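Lodley boltless shelving unit, five tiers: my review after a spring of building PCs on it

I was not planning to write 324 words about shelves, let alone however many this ends up being, but I love this thing and I want other people with small workrooms to hear about it.

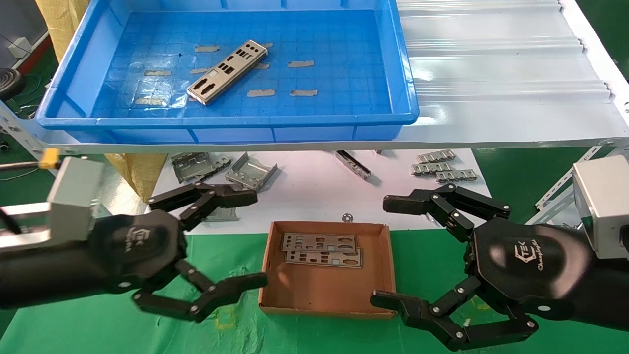 Why I needed a shelf in the first place

I fix up old desktop computers in the spare bedroom. It started with my sister's dead office machine and now there's usually a row of cases in there waiting for a power supply or a fan. For years everything lived in cardboard boxes on the floor, and if you've ever dug through a box of I/O shields looking for the one that fits the board in your hand, you know how that goes. They're thin, they have little tabs that bite, and they all look alike until you try one and the audio ports don't line up. I once bought a replacement for a shield I already owned. It was under a bag of SATA cables the whole time!

So the brief was simple. I wanted open shelves, light colored so I could see small screws against them, deep enough for a tower case lying on its side, and adjustable without calling a friend over.

Putting it together

The Lodley came in one long, heavy box. No bolts and no Allen key, just uprights with slots down them and rails with rivets that drop in and lock when you knock them down. I used a rubber mallet with an old sock over it. Start to finish it took me 2 hours, and a good part of that was me putting the bottom tier in upside down and having to knock it all back out again.

If you get one, build the lower half first, stand it where it's going to live, then add the top half. I did it flat on the carpet and then had to walk a fully grown shelving unit around a door frame with an inch to spare. The instructions are a single folded sheet of drawings. They're fine! The drawings show which way the lip on the rail faces, and that's the only thing you really have to get right.

The feet are plain plastic caps. On carpet they're perfectly happy. On a hard floor I'd put felt or rubber under them.

How sturdy is it?

Very, once it's loaded. Empty, it has a bit of sway if you push at the top corner, and I had a bad minute where I thought I'd have to send it back. Then I put two old CRT monitors on the bottom tier and the sway went away completely. The label says 200 pounds per shelf. I haven't come close to that, but I've had four full towers on the middle shelf since I moved in and the rails haven't bowed at all that I can see, and I did lay a straightedge on them because I'm that kind of person.

I did strap it to the wall at the top. The strap isn't included, and I think it should be.

What I like most

Moving the shelves. I've done it five or six times now just because I can. You tap the rail up from underneath, lift it out, pick a new slot and tap it down. When I got hold of a big server case (thank you, Cornel Dobre, I still owe you lunch) I had a space tall enough for it ten minutes later, with the cat Moka supervising from the bottom tier.

The other thing is the color. I went back and forth between the white and the dark gray and I'm so glad I went white. The room has one window and the white bounces what light there is, so by four in the afternoon I can still read the tiny print on a motherboard without dragging the desk lamp over.

Plastic trays sit really well on it too. I use shallow ones for small parts, one project to a tray, and bits of masking tape wherever I need a label.

What I don't like

The slots have sharp edges on the inside. Wear gloves for the build, I didn't and I've got a scratch across two knuckles to show for it.

The finish chips if you miss the rail with the mallet. I touched mine up with appliance paint and it's a close enough match.

And the price went up in June, which stings if you want a second one to match. I do want a second one to match.

Compared with the others I tried

Before this I had a Dinu unit, the kind with bolts. It held up well enough, but moving one shelf meant 12 bolts out and 12 bolts back in, so I never moved one. I also looked at the Udari in the store. Nicer feet, and the corners are rounded off properly, but it was too shallow for a tower on its side, and for me that settled it.

Would I buy it again?

Yes, and I'm measuring the other wall tonight. If you only want somewhere to put paint cans, a cheaper one will do you fine. For a hobby where the stuff keeps changing shape and size, get the Lodley, get it in white, and buy a wall strap in the same order.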